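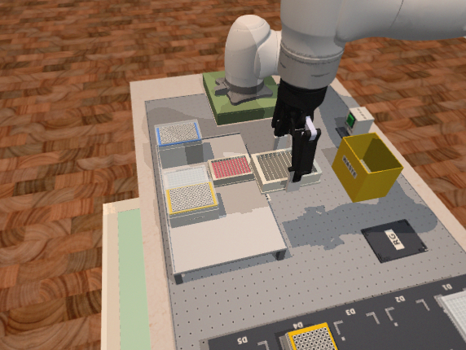
Bench Cell Simulation: Progress Report for May

Home | Projects | Reports | Contact

Print this page | E-mail this page

The Plotine work went off schedule this month after a fault in the pick routine. In simulation the arm came down 3 mm off target over the slotted rack and kept pressing. The force limit should have stopped it and did not. Azadeh Fallahi traced the miss to a tool offset left over from the Shojaei gripper model. The missed stop is a separate problem, and it is still open.

We have paused the transfer to the real cell at Pretumgate until it is closed. The rack stays in its place on the raised platform for all repeat runs, so results can be compared.
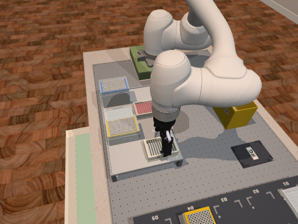 By Hwa-young Yeon, Gulari
May

Of 1,769 planned runs, 616 are done. The fault showed up in 40 of them. With the offset corrected, the arm has not missed the rack again, but the stop still fails when we force a bad approach by hand.

We are asking to move the June milestone to July. No added money is requested.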